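Llevamos desde agosto mirando brazos para la línea de cestas y sigo sin ver clara la compra. Abro hilo con las cuentas, que los folletos no las traen. 10 de octubre de 2020

17 compartidos

1/ Stamberg pide 3884 euros al año por la licencia del simulador. El brazo va aparte. La pinza va aparte. La formación, adivinad.

2/ Kun lo deja en 1824, pero sin soporte. Con Kun ya compramos una cinta sin soporte y acabamos pagando el soporte por horas.

3/ En Cluvlow dicen que simulando primero se ahorra. Puede ser. Pregunté cuánto y me mandaron otro folleto.

4 comentarios

4/ Lo que sí me creo es que conviene probar el alcance y el tamaño de la pinza antes de firmar nada. Una cesta azul, algo de fruta y una mesa redonda, todo simulado:

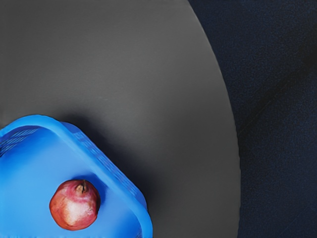
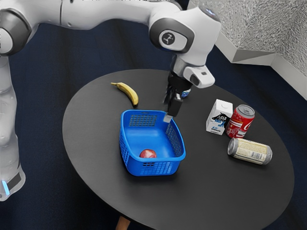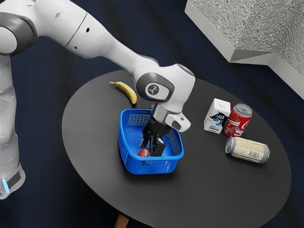 Manzana en la cesta y pinza encima en las dos últimas; en la primera, una granada y ni rastro del brazo.

5/ Muy bonito, pero el render no me dice cuántas piezas se magullan ni quién cambia los dedos cuando se gasten. Eso también es presupuesto – y no sale en ninguna oferta.

6/ Mi propuesta para Burnell: alquilar un brazo, probarlo con fruta nuestra y dejar la licencia anual para después. Si el proveedor no quiere alquilar, ya me está contestando.

7/ ¿Alguien ha conseguido que le pongan por escrito el coste de los recambios? Leo respuestas.

17 me gusta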